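Jun 9, 2026

So I finally gave in and spent the evening feeding Grandpa's old camcorder clips to Ruviter, the upscaling program Samira Daher keeps going on about. I started with the lake one, the one where my aunt falls off the dock. It took 70 minutes for a clip that runs 2 minutes! My laptop fan sounded like a leaf blower the whole time.

The water came out great, I have to say. You can see ripples now, and the boards on the dock have grain. Faces are another story. My aunt has somebody else's teeth. I turned the detail slider way down and tried again and she looked like herself, only a bit waxy - I can live with waxy.
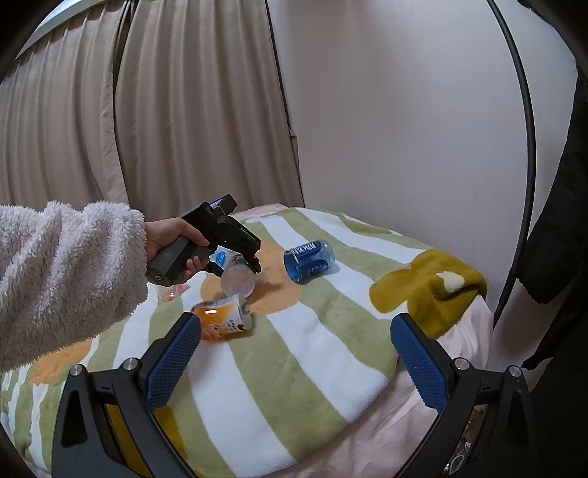 Striped blanket, fluffy sleeve, curtains.

Hala Sfeir says I should be running the deinterlace step first and then sharpening, and I've been doing it backwards. That would explain the combing on anything that moves. She also likes Delel better for sound, but I haven't even gotten to sound yet, there's a hum on every single tape.

I have 261 clips in the folder and at this rate I'll be done sometime in January. Maybe I'll just pick the good ones. Marjorie wants the birthday party, obviously, and I promised her the parade too.

Left the picnic one rendering overnight. Need to buy a bigger drive before Friday.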